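Thread: Postal votes for the Stirby branch selection

marrow_fat
The rules say postal ballots close 7 days before the meeting. Now the branch wants to cut it to 3. Can they change that after nominations have opened?

I. Frei
No. Standing orders were fixed in April and changing them needs a members' meeting with 50 present.

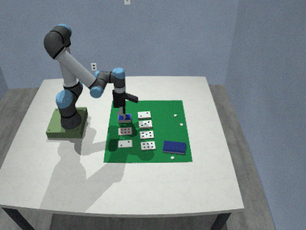
Danovus
Queiroz supporters would say that, as the longer deadline suits them. Late entrants need time too. You don't have six cards face up on the green and then ask for a new deal, though, so I'd leave the deadline alone this time and change it for the next one.

marrow_fat
We have 235 members and never get 50 in a room.

hernano_road
Then the old rule stands. I'm backing the other candidate and I still think Ingeborg is right.

Danovus
She's right on the rule. I don't agree it's a good one.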